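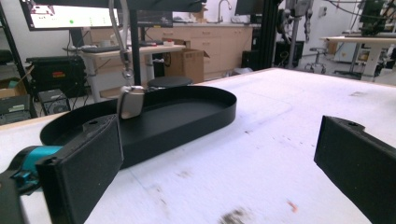 The oval tray on the white table.

Hi, and welcome to Tetadik! We're a very small seed company in Toledo, Ohio, and if you've landed on this page you probably want to know who's going to be stuffing your envelope. Mostly me. I started selling seeds out of my back bedroom because I had way too many beans (a problem I still have) and my neighbors had stopped answering the door in September.

There are four of us now, and we've moved out of the bedroom. We have two rooms over a shoe repair shop, with a big closet that stays cool and dry even in July, and that closet is the whole reason I signed the lease. The stairs are terrible. The delivery drivers hate us.

We carry 147 varieties this year. That's vegetables and herbs, plus a few flowers I couldn't talk myself out of. Most of them are open-pollinated, so you can save your own seed and never buy that one from us again, and I'm totally fine with that! Lots of people write in to say they've done it. They usually order something else while they're at it.

The one people ask about most is Zela, our little yellow tomato. I grew the first Zelas from a handful of seed that came in an unmarked packet at a swap, and it took me several summers to get plants that all looked like each other. It's sweet, it cracks if you let it go too long after rain, and it keeps going until the first hard frost, which up here can be any time in October. If you only have room for one pot on a balcony, I'd put a Zela in it.

Then there's Grolto, a pole bean, and I'll warn you now that it's tall. Mine pulled down a trellis two years in a row. You need to give it 100 days for dry beans, so get it in the ground as soon as the soil warms up and don't wait around like I did the first time. Picked young it's a nice enough green bean, but let it dry on the vine if you can – the soup is the whole point.

I get a lot of questions about germination, so a quick word. We test every lot before it goes on the site, and again if it's been sitting in the closet over the winter. If a batch comes up poorly we don't sell it. If you get a packet that won't sprout for you, send me an email and tell me what you did and how warm your room was, and I'll either help you figure it out or mail you another one. Peppers are slow. Please give your peppers another week before you write to me about your peppers.

Orders go out twice a week in the busy season, which for us is January through the end of April. The rest of the year it's more like whenever there's a pile. Shipping is free if you order five packets or more, and we'll hold an order if you want to add to it later, just put a note in the box at checkout.

We don't have a storefront, but you can pick up in Toledo if you set a time with us first. Mornings are best, before 11. Ring the bell on the side door and give us a minute to get down those stairs.

The new catalog goes up right after New Year's. I'm still arguing with myself about melons.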